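I moved out of a house with a full kitchen in March and into a one-room place in Tullthorpe with 30 inches of usable counter. A thread on what I changed, what I got wrong, and what I'd do first if I had to do it over.

1/ Background. The old place was in Brimham. It had a pantry, two runs of counter and a drawer for nothing but lids. The new place has one upper cabinet, one lower cabinet, three drawers, a sink, and a stove with an oven that heats unevenly at the back.

2/ I measured the counter before I moved. I did not measure the depth of the upper cabinet. Dinner plates don't fit in it with the door closed. I now own smaller plates. Measure the inside of every cabinet with the door shut, including the hinge side, where you lose more room than you'd think.

3/ My first mistake was buying organizers before I had unpacked. I bought a two-tier rack, a set of clear bins and a turntable. The rack was too tall for the shelf. The bins were the wrong width by a finger. The turntable stayed, and I use it for oil and vinegar.

4/ Live in the kitchen for a few weeks with things in cardboard boxes. Whatever you pull out of a box, leave out. Whatever is still in the box when you get tired of the boxes is what you can give away or store somewhere else.

5/ What stayed in my boxes: a stand mixer, a waffle iron, a salad spinner, every springform pan, a fish kettle I was given and had never used for fish. The mixer was hard to let go of because it cost a lot. I make bread by hand now and it comes out the same.

6/ Counter rule: an appliance gets a permanent spot if I use it at least 6 days out of 7. The kettle passed. The toaster passed. The rice cooker didn't, so it lives in the lower cabinet and comes out when I need it.

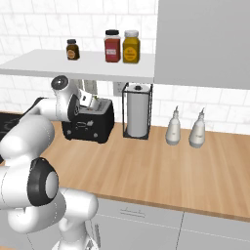
7/ The other thing about counter space is that you need one clear stretch, and it has to be next to the stove. A clear stretch on the far side of the sink is no use when you're holding a hot pan. I moved the dish rack to get mine. It took me a month to see that the dish rack was the problem.

8/ Dish rack: I switched to the roll-up kind that sits over the sink. It holds less. That means I wash up after each meal, which I used to say I would do anyway. Big pots get dried with a towel and put away.

9/ Someone in the replies asked about knives. I kept three. A chef's knife, a small paring knife and a bread knife. They're on a magnetic strip on the wall. The block they came in took up the footprint of a loaf pan and held eight knives, five of which were dull.

10/ If you rent, check what you're allowed to drill. My lease lets me put up small screws if I fill the holes when I leave. Take a photo of the wall before you start. I also put the leftover screws and the filler in one bag and taped it inside the cabinet door.

11/ Pots and pans. I kept a 10-inch skillet, a medium saucepan with a lid, and one large pot. The lid fits both the skillet and the pot, more or less. I miss the small saucepan for heating up milk. I may buy another one.

12/ Food storage was harder than equipment. In Brimham I bought flour in big sacks and beans by the case. There's no room for that here. I now keep 500 grams of any one dry thing, in a jar, and buy more when the jar gets low.

13/ The jars all have the same mouth, so the lids swap. I write the name and the cooking time on masking tape on the lid. The lids face up in a drawer, so I can read the whole drawer without lifting anything. This was the cheapest change and the one I'd recommend to anybody.

14/ Does buying small cost more? Yes, per pound. But I was throwing out stale flour and old spices in the old place and never counting that. My grocery spending is a little lower now. Some of that is fewer snacks, so don't take it as proof of anything.

15/ Spices: I got down to the ones I reach for. Cumin, paprika, chili flakes, black pepper, bay, cinnamon, oregano. If a recipe wants something else I either skip it or buy the smallest packet. Skipping it has been fine nearly every time.

16/ Lighting. The ceiling fixture is behind me when I stand at the counter, so I was cutting onions in my own shadow. I put a plug-in strip light under the upper cabinet. Get one with a switch on the cord. Mine has the switch on the light itself, right at the back, and I have to feel around for it.

17/ Outlets. There are two, both on the same wall. I don't run the kettle and the toaster at the same time, after tripping the breaker in my first week. The breaker panel is in the hallway behind a coat hook. Find yours before you need it.

18/ Smells are a real issue in one room. The hood doesn't vent outside, it only pushes air through a filter. I open the window before I start cooking, and I keep my coats in a closed closet. Frying is for weekends when I can leave the window open a long time.

19/ Trash: a small can with a lid, emptied often. I had a tall one at first and it just meant the trash sat longer. Vegetable scraps go in a container in the freezer until the compost pickup.

20/ The table. I eat at a folding table that also serves as extra counter when I'm making something with a lot of parts. It's a Kallio, bought used. One leg was short, so there's a folded piece of cardboard under it. It's the same height as the counter, so I can slide a cutting board from one to the other.

21/ Cooking habits changed too. I used to have three things going at once. Now I cut everything first, put it in bowls, wipe the board and then turn on the stove. It takes longer at the start. I burn less.

22/ I also clean the counter last thing at night. It takes me under five minutes. A messy counter in a big kitchen can wait, and here it means there's nowhere to put a cup in the morning.

23/ Having people over is possible with a limit of three guests. I make one pot of something, put out bread, and ask someone to bring dessert. I tried a dinner with a starter and two sides when I was new here and ended up stacking plates on the bed.

24/ Things I'd still like to fix: the oven (I turn the tray halfway through and that mostly works), the gap between the stove and the counter where crumbs fall, and the drawer that sticks when the weather is damp. Candle wax on the runners helped the drawer for a while.

25/ A few people asked for costs. The magnetic strip, the light and the roll-up rack were under 30 dollars each. The jars were saved from pasta sauce, apart from two I bought. The organizers I shouldn't have bought cost more than all of it together.

26/ If I were starting over, I'd do it in this order. Measure the cabinets with the doors closed. Unpack only what you cook with. Find the clear stretch by the stove and protect it. Fix the light. Buy containers last.

27/ A friend in Flurkdale has an even smaller kitchen with two burners and no oven, and cooks better than I do. I'm going over there next month and will ask about the setup. If there's anything worth copying I'll add it here.

28/ Adding one more since it keeps coming up: no, I don't have a dishwasher, and no, I wouldn't give up the lower cabinet for a countertop one. The rice cooker lives there.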